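Skip to content Search this site Enter keywords Go

Print this page E-mail this page

Equipment Plan for a Kitchen Manipulation Bench
Student project report, Canallow course in applied automation
Mirela Lopes, Anselmo Fontes
2019-07-28

1. Scope

This report covers the purchase plan for one bench on which short cooking tasks are recorded with a hand-held gripper and later replayed on an arm. The arm is already owned by the department and is left out of the budget. The items to be bought are spare gripper fingers, printed markers, a cooktop, cookware, dry ingredients and cabling. The ceiling set by the department is 457 dollars.

2. Requirements

The cooktop must sit flat on the existing table and have its controls on the top face. Cookware must work on induction and have a single long handle, as the fingers do not close well on loop handles. Test material must be dry, cheap and reusable between sessions. Dried beans meet all of this and can be swept up if spilled.

Fingers are treated as consumables. Each pair carries a square marker on either finger, and a scratched marker means the pair is replaced. We planned for nine pairs over the project.

The layout in use has a steel pot of dry beans on a black induction cooktop, with the handle turned toward the open part of the table. Polished steel is a known cost in tracking, as it reflects its surroundings. A matte pot was priced and rejected for now.
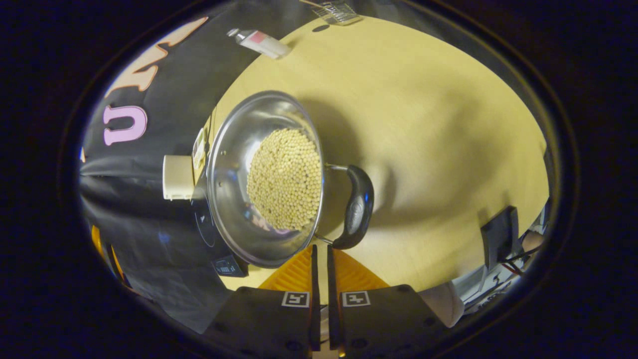 Simone Marinho objected at the plan review that the finger line was too small and the cookware line too large. In her view a second pot could wait until July was over, but a shortage of fingers would stop recording the same day. She also asked why shipping had been left out of the Jurkumdale quote.

Both points were accepted. The second pot was removed and shipping was added as its own line.

3. Budget

Cooktop, pot and ingredients, with shipping: 240 dollars. Fingers, markers and cabling: up to 150 dollars, depending on whether Peneck prints the fingers or we do. The remainder is held for replacements.

4. Open items

Lead time from Peneck is 3 weeks. The order has to be signed by Roald Boström before it can be placed. A circuit check for the cooktop is still outstanding.

We use cookies to improve your visit. Accept Manage settings

Print E-mail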